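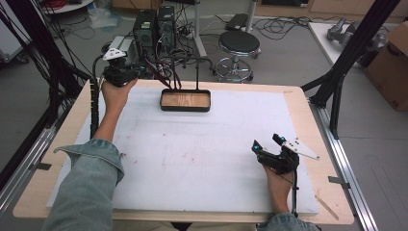
Feira de troca de sementes volta em março e já tem 80 bancas confirmadas

12 partilhas · 5 comentários

Boa notícia para quem tem horta, varanda ou um simples vaso à janela: a feira de troca de sementes de Garthorpe está de volta em março, e desta vez ocupa os dois pisos do antigo mercado! Estão confirmadas 80 bancas, com feijões, tomates, abóboras e ervas aromáticas de variedades que há muito desapareceram das lojas.

A entrada é livre e ninguém precisa de levar sementes para participar. Quem chegar de mãos vazias pode escolher até cinco pacotinhos na mesa de boas-vindas, onde estará Dayana Ochoa com os 1000 envelopes preparados durante o inverno (há um feijão rajado, de trepar, que vale mesmo a viagem).

"No ano passado os tomates acabaram antes do almoço, por isso guardámos o dobro", conta Evaristo Barrera, um dos organizadores. O conselho dele é vir cedo: as portas abrem às 9h.

À tarde há uma oficina de enxertia com Suqin Hao, na sala do piso de cima, e uma conversa sobre compostagem em apartamento que promete encher. A oficina pede inscrição à entrada; a conversa é só aparecer e sentar. Os 200 pés de morangueiro oferecidos pelo viveiro Skadgate são distribuídos a partir das 16h, um por família. Levem uma caixinha para o transporte!

34 gostos · Partilhar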